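FOR IMMEDIATE RELEASE 24/07/2026

Drosto opens its doors in Carkville, home robot demo free to the public

CARKVILLE - Drosto, maker of the Tanui household arm, is holding an open day next month at its Kokance site. Two sessions, morning and afternoon, 10 visitors in each. Live runs, no video, no slides. 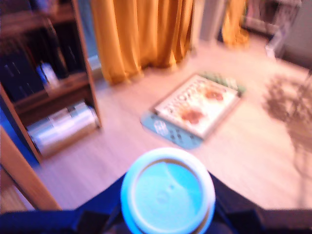

Tanui is built for homes as people live in them. Furnished rooms, long curtains, things left lying on the floor. Visitors will see the arm carry small household items, such as the round container with the pale blue lid, over a wood-look floor with a book lying flat on it, and they can ask the operators to stop and repeat any part of a run. Bring questions. Kids welcome with an adult.

The current software has logged 1097 practice runs since December, all of them in furnished rooms.

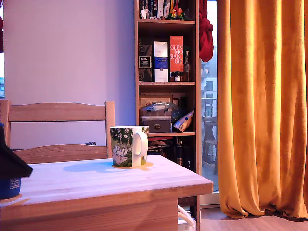
Each session ends with open Q&A, coffee after. Staff will cover set up, cleaning and what the arm still cant do, wich includes stairs and anything heavy. Pricing will not be announced at the event.

Places are free but must be booked thru the Drosto front desk. Parking at the rear of the Kokance building. Press welcome at both sessions, please say so when booking.

- ends -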